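Diagnosing a Gripper That Drops Thin Sticks

Posted 2018-07-02 by Kaja Jaunzems
Filed under: Hand-held grippers, Faults

If your two-finger gripper holds a mug all afternoon and then lets go of a chopstick, you will be told to fit new pads. I was told that three times. I fitted new pads twice, and the chopsticks kept falling. This page covers what I check now, in the order I check it, and which popular fixes I no longer believe in.

It is written for hand-held parallel-finger grippers with a pivoting linkage and soft ribbed pads. Most of it carries over to the same mechanism on an arm. It will not help you with suction tools.

Before you start

You need a set of feeler gauges, a screwdriver that fits your pivot screws properly, a strip of thin paper, a paint marker and a handful of wooden chopsticks. Buy the cheap square-ended kind. They are inconsistent in thickness, and for this job you want that.

Take the battery out or unplug the drive before you put fingers anywhere near the linkage. The plates on these tools close with a scissor action around the cutouts, and a tool that has just dropped something is a tool you don't understand yet. Panagiotis Begović pinched a thumb badly in February doing step 3 with the power on. He knew better and so did I, and I was standing next to him. On a Kesetti drive, also wait for the status light to go out, as the fingers can twitch once after the switch is off.

Step 1. Find out when it drops

Don't trust anyone's account of the fault, including your own. Our log said "drops on lift." When we went through 61 recorded attempts, the stick was already turning between the pads before it left the container. The lift was only where people noticed.

Record the grasp from the tool's own point of view and look at three moments: pads touching, stick clear of its neighbors, stick clear of the rim. Write down at which one the stick first changes its angle. If it changes at first touch, go to step 2. If it changes later, go to step 4, although I would still do 2 and 3 at some point.

Test in a real place. A foam block with one dowel stuck in it will pass nearly any gripper you own. We do ours in a small kitchen, at a utensil container with dividers in it, where the sticks lean whichever way they like.

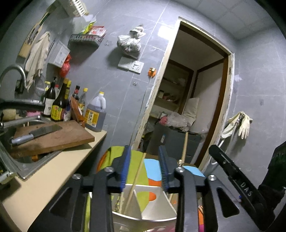 Pads open either side of a leaning chopstick. A shorter stick stands beside its lower end.

The lean matters more than people admit. Ribbed pads meet an upright stick along a good length of rib. Tilt the stick and the contact shrinks to a couple of small patches, and the stick can roll around them. A short piece standing close by makes it worse if one pad lands on that first.

Step 2. Check that the pads meet evenly

Close the fingers on the paper strip at the tips, then in the middle, then at the base. Pull gently each time. You want the same drag in all three places. If the paper slides out freely at the tips and is held hard at the base, the fingers are splaying.

Now the part I am sceptical about. The usual advice is to build up the loose end with tape under the pad. It works on the bench. It also hides the cause, and the tape creeps. Ours held for nine days and then we were back where we began, with glue on the plates as well. Use tape to confirm a diagnosis if you like, then take it off.

Step 3. Check the pivots

With the power off, hold one finger by its tip and rock it toward and away from you. Then do the other. Any click you can feel is too much for thin objects. A mug will forgive it, as a wide object loads the linkage and takes up the slack. A chopstick won't.

Mark each pivot screw and the plate next to it with a line of paint before you touch anything. Tighten a screw by an eighth of a turn, open and close the fingers by hand, and rock them again. Stop when the click goes. If the linkage starts to feel stiff, back off slightly. A pivot that is too tight gives you a slow finger, and a slow finger pushes the stick across to the other side before it grips.

On our tool the click was at one lower pivot. The paint line showed it had walked loose again by the following week. Threadlocker was suggested on the Landbridge board, and I was doubtful because of the plastic bushings. We used a very small amount of a plastic-safe type, on the thread only, and it has held so far. I would not call it proven.

Step 4. Check the force at small widths

Many drives are set up with a force check on something chunky. Ask what happens near fully closed. Put a feeler gauge stack about as thick as a chopstick between the pads, close, and try to draw it out. Repeat with a stack three times as thick. If the thin stack slides and the thick one doesn't, you either have slack (go back to step 3) or the drive is stopping early.

Early stopping is easy to miss. The Granström controller we use has a soft limit that is supposed to protect the pads. Somebody had set it generously, and the fingers gave up just short of a firm hold. The display still said "closed." I have stopped believing that word on any display. Lower the limit in small steps and repeat the gauge test after each one.

Step 5. Look at what else is in the container

Smooth metal walls cause a different problem if your software uses the camera to find the stick. A polished container picks up colors from whatever lies near it, and a bright reflection can look like an edge. Throw a plain matte cloth over anything colorful close by and run the test again. If the grasps improve, your hardware may be fine and your detection is the thing to argue about.

Also keep blades out of the work area while you are faulting. A tool with an unexplained drop should not be asked to pick up a knife, and your free hand should not be near one while you are watching the fingers.

Step 6. Retest, and be stingy about it

Do the same grasps again in the same container, with the sticks leaning. Ten good lifts mean very little. Before the fix we failed 11 in our 61 recorded attempts, so a short lucky run was always likely. We ran 641 afterward and failed nine, and I went through the recording of each failure. Most were the stick catching on a neighbor. Two I can't explain.

What I would skip

New pads, until steps 2 to 4 are done. Worn pads do exist, but you can see wear on ribs if you look at them under a good lamp.

The Pasach high-grip sleeves. We tried one pair. They grabbed well and then would not let go of light sticks, and that put us onto a second fault before we had finished with the first.

Turning the force up to maximum. It bends thin sticks, loads the pivots and loosens the same screw you just tightened.

If you have a cause that isn't on this page, send me the recording along with it. I read everything, but I can't do much with "it just slips."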